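Why Do Companies Have Names and Logos?
An explainer for readers ages 8 to 11
By Poonam Rawat

Think of the last snack you picked out at a store. You probably knew which one you wanted before you read a single word on the package. You knew the color, or the shape of the letters, or a little drawing in the corner. This explainer is about how that works.

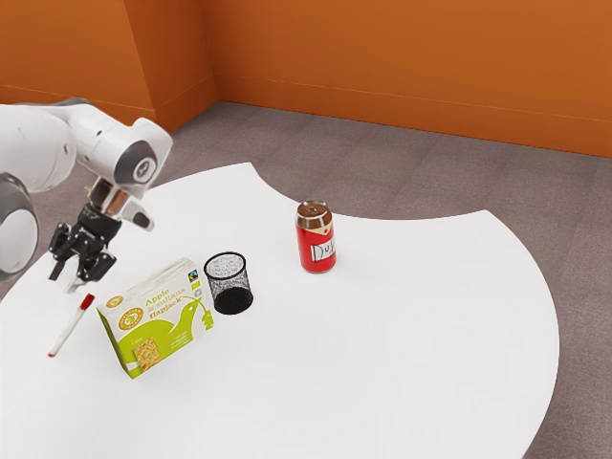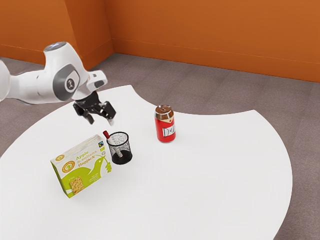
PRENDERGAST, October

What is a brand?

A long time ago, the word "brand" meant a mark burned onto something with a hot iron. Farmers used brands on cattle so that everyone could tell which animals belonged to which farm. Later, people who made barrels, pots and boxes put their own marks on the things they sold.

Today a brand is more than a mark. It is the name, the logo, the colors, and also what people think of when they hear the name. If you hear the name of a store and think "friendly" or "too expensive," that thought is part of the brand too.

What is a logo?

A logo is a picture or a special way of writing a name. It goes on signs, bags, trucks and websites. A good logo is easy to recognize when it is very small, like on a pen, and when it is very big, like on the side of a building.

Try this. Draw a logo that fits inside a square the size of your thumbnail. Then draw the same logo as big as a sheet of paper. Did you have to leave anything out of the small one? Designers run into the same problem, and most of them fix it by making the big one simpler.

How does a company pick a name?

Some companies are named after a person or a place. Some are named after what they sell. Others use a word that did not exist before.

Kutden is a made-up word. It is the name of a company that sells lunch boxes and water bottles. Randi Hägglund started it with her sister, and she told me they wrote down 132 names before they chose one.

"We said each name out loud," she said. "If one of us had to ask how to spell it, we crossed it out."

They got the list down to 48, and then to two. The other name was Plulent. Her sister liked it, but when they tried it on their neighbors, people kept saying "Pollulent," and that sounded like dirty air. So they went with Kutden.

Before a company can use a name, it has to check that another company is not already using it for the same kind of thing. A name or logo that belongs to a company is called a trademark. Trademark rules help shoppers, because they make it harder for someone to sell a copy and pretend it came from the real company.

What is a brand promise?

When a company tells you what you can expect, it is making a promise. Sometimes the promise is in words, like "Open every Sunday" or "Won't leak." Sometimes it is only hinted at. A bakery with a picture of a steaming loaf on the sign is telling you the bread is fresh, even if the sign never says so.

If the company keeps its promise, people come back. They may tell their friends. If it does not keep its promise, people remember that too, and a nicer logo will not help much.

Kutden had this problem in its first year. The company sold 3000 water bottles with the words "Won't leak" on the label, and some of the lids did leak. Customers wrote in with stories about wet homework. The company sent everyone a new lid and changed the design.

"I read every one of those letters," Randi Hägglund said. "One boy mailed me his math worksheet."

Can a brand change?

Yes. Companies sometimes pick new colors, draw a new logo or even change their name. This is called rebranding. A company might do it when it starts selling something new – a shoe store that now sells coats as well, for instance – or when its old look seems out of date.

Rebranding can go wrong. The Barneck ice cream shop in our town changed its sign from green to gray, and for weeks people walked past it and asked where the ice cream shop had gone. The green sign is back now.

Words to know

Brand: the name and look of a company, and what people think about it
Logo: a picture or special lettering that stands for a company
Trademark: a name or logo that the law protects
Slogan: a short saying a company uses again and again
Rebranding: changing a company's name or look

Something to do at home

Find five packages in your kitchen. Cover the names with your hand. Can someone in your family tell what they are from the colors alone? Write down which ones were easy and which ones were hard.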